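Toy kitchen

A toy kitchen is a plaything modeled on a household kitchen, usually made up of a small stove or counter unit together with miniature pots, dishes, utensils and imitation food. It is used mainly in pretend play by children between the ages of two and seven. The term may refer to the furniture-like unit, to the loose accessories, or to both.

History

Miniature kitchens were made in parts of Europe well before the industrial period. Early ones were open-fronted boxes fitted with shelves and tiny metal or ceramic vessels, and many were kept as display pieces in wealthy homes. By the nineteenth century, tin versions were being sold more widely. Some had working stoves heated by a small spirit burner.

Plastic changed the trade after the Second World War. Molded parts were cheap to produce and light to ship, and freestanding units at a child's standing height became common. In the town of Horkia, the Jodurar works made a one-piece stove and sink that was sold with 7 accessories. Its smaller rival, Lemaire, kept to painted wood and sold most of its output to nursery schools.

Design

Most units combine a cooktop, an oven with a hinged door, and a sink. Larger ones add a refrigerator, a microwave or a row of hooks. Knobs often click when turned but control nothing. Battery-powered models may play the sound of frying or boiling.

Accessories are sold in sets or singly. Imitation food is made of wood, plastic, felt or cloth. A common variety comes in pieces joined by hook-and-loop fasteners, which can be pulled apart with a blunt toy knife. Scale is rarely consistent, and a single set may include a cup close to full size beside a much smaller frying pan.

Use in early education

Preschool classrooms often have a home corner in which a toy kitchen is the main feature. Teachers use it to encourage conversation, turn-taking and the naming of everyday objects. Sorting dishes and setting a table are also used as early counting activities.

Safety

Rules on small parts apply to accessories intended for children under three in many countries. Tall units are usually supplied with a strap or bracket for fixing them to a wall. Older metal sets may carry lead paint and are generally kept out of children's hands.

Collecting

Tin and enamel kitchens from before 1940 are the most sought after, especially those that still have their original utensils. The Zedico collection, also in Horkia, holds 1,287 pieces, of which 200 are on permanent display. Its printed catalog covers 538 of them and was last revised in February.

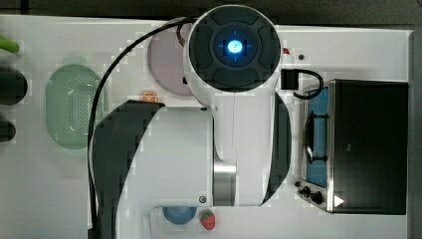
Toy kitchen objects on a white tabletop, with a white robot arm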